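14/7/21

Jour férié, et il a plu jusqu'à midi. J'avais prévu de désherber l'allée, je me suis rabattue sur les cartons de laine, ceux qui dorment en haut de l'armoire depuis le déménagement et que je me promets d'ouvrir à chaque printemps. Il y en a 4, dont un si lourd que j'ai dû le faire glisser le long de l'échelle en le retenant avec le genou. J'ai étalé un drap dans le salon, mis la bouilloire en route, et voilà comment on passe une matinée entière assise par terre à cinquante-huit ans (mes hanches me le font savoir ce soir).

Le premier carton, c'était surtout des restes. Des bouts de pelotes sans étiquette, des gris, des beiges, un orange que je n'ai pas pu acheter de mon plein gré. Dans le deuxième j'ai retrouvé la Flusten, la laine bleu ardoise un peu rêche que j'avais rapportée de Peltbridge, l'année où nous avions loué la maison au-dessus du canal. Je l'ai sentie avant de la reconnaître, elle a gardé cette odeur de suint et de placard froid de la boutique. Il y avait un escalier si raide dans cette boutique qu'on descendait les sacs au panier, avec une corde, et je me souviens d'avoir attendu en bas, sous une petite pluie, que mes écheveaux arrivent du premier étage. J'en avais pris beaucoup trop, évidemment. On prend toujours trop en vacances, on se voit tricoter tout l'hiver au coin d'un feu qu'on n'a pas.

J'ai tout pesé sur la balance de la cuisine, écheveau après écheveau, et j'arrive à 1060 grammes. Plus d'un kilo de bleu ardoise ! De quoi faire un grand gilet à torsades, avec les poches, et sans doute le bonnet assorti si je ne me trompe pas d'aiguilles. Je n'ai vu qu'un seul trou de mite, sur un écheveau du dessous, et par précaution j'ai mis tout le lot au congélateur dans des sacs bien fermés, entre les haricots et le pain. Il faudra que je pense à laisser un mot sur la porte, sinon quelqu'un va encore croire à un rôti.

Vers onze heures j'ai fait un échantillon avec un reste déjà mis en pelote. J'avais oublié combien cette laine accroche aux doigts, elle a une espèce de mauvaise volonté au début, et puis au bout de quelques rangs elle s'assouplit et on ne voudrait plus rien tricoter d'autre. En aiguilles 4,5 c'était trop serré, du carton. En 5 c'est bien mieux, la maille respire. Je l'ai lavé à l'eau tiède et épinglé sur une serviette, on verra demain de combien il s'est détendu. Je me méfie, le pull vert de l'autre hiver m'arrivait aux genoux après son premier bain.

Le déjeuner a été vite expédié, une omelette aux herbes et les dernières tomates de la voisine, qui sont meilleures que les miennes, il faut bien l'admettre. J'ai mangé debout en relisant le vieux cahier de modèles de ma mère. Elle écrivait tout en abrégé, avec des signes à elle, des petites croix et des vagues dont je n'ai jamais eu la clef entière. Une page dit seulement « comme la dernière fois mais moins ». J'ai ri toute seule. Et puis j'ai eu un moment de tristesse, comme cela arrive avec ces choses-là, parce que la dernière fois, je ne sais pas laquelle c'était. J'ai quand même réussi à déchiffrer son col montant, celui qu'elle faisait à tout le monde et qui tenait debout sans gratter. Elle reprenait les mailles une sur trois, je crois, et elle rabattait avec une aiguille plus grosse. Je l'essaierai sur le gilet, quitte à le défaire.

L'après-midi le soleil est revenu et j'ai sorti le dévidoir sur la terrasse. C'est un travail que j'aime presque autant que le tricot, monter l'écheveau, couper les petits liens, chercher le bon bout et tourner la manivelle en pensant à autre chose. J'ai fait sept pelotes de la blanche, la Undovura, qui est douce comme tout mais qui s'emmêle dès qu'on la regarde. La cinquième m'a pris presque une heure à elle seule. J'ai failli prendre les ciseaux deux fois. Le chat a été admirable, il est resté couché sous la chaise et n'a attrapé le fil qu'à la toute fin, quand j'avais baissé la garde et que je cherchais mes lunettes.

Pendant que je tournais, j'ai essayé de décider pour de bon à qui reviendrait la blanche. Une couverture de bébé, ce serait raisonnable, il y en a un qui arrive en mars dans la famille et on m'a déjà demandé, avec beaucoup de délicatesse, si j'avais « des projets ». Mais le blanc pour un bébé, c'est une idée de gens qui n'en ont pas lavé. Je pense plutôt à une bordure blanche, large, et le milieu en petits carrés avec tous ces restes du premier carton, même l'orange. Soixante carrés devraient suffire. À raison d'un carré par soirée, en comptant les soirs où je m'endors devant la télévision, j'y serai largement avant la naissance. J'en ai commencé un tout de suite pour voir, au point mousse, 30 mailles de large, et j'ai trouvé ça un peu grand. Je referai en vingt-six.
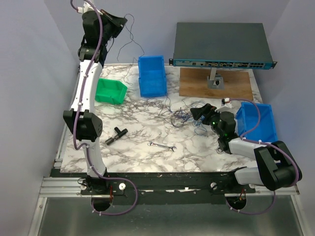

Le soir

On a dîné dehors, tard, avec le reste de la soupe froide et le fromage qu'il fallait finir. On a parlé de la semaine au Zamudio, la petite pension où nous retournons en septembre, et de savoir s'il fallait redemander la chambre du fond. Je suis pour, à cause du fauteuil près de la fenêtre où l'on voit clair jusqu'à huit heures. On me dit que je choisis mes chambres d'hôtel pour le fauteuil. Je n'ai rien répondu, j'étais en train de compter mes mailles.

Vers onze heures on a entendu le feu d'artifice du bourg, sans le voir, à cause des peupliers. Seulement les coups sourds et une lueur rose de temps en temps derrière les branches. Le chat est parti sous le lit et il y est encore. Moi je suis restée un bon moment sur le banc, avec le châle gris sur les épaules, celui que j'ai raté au milieu et que je porte plus que tous les autres. Il sentait bon la terre mouillée, et quelqu'un chantait faux du côté de la route.

J'ai remonté deux cartons sur quatre. Les deux autres attendront dans le couloir, on les contournera. Penser demain à désépingler l'échantillon, à racheter des marqueurs (je n'en retrouve que trois, et un trombone), à rappeler pour la chambre, et à prévenir pour le congélateur, le mot n'est toujours pas écrit.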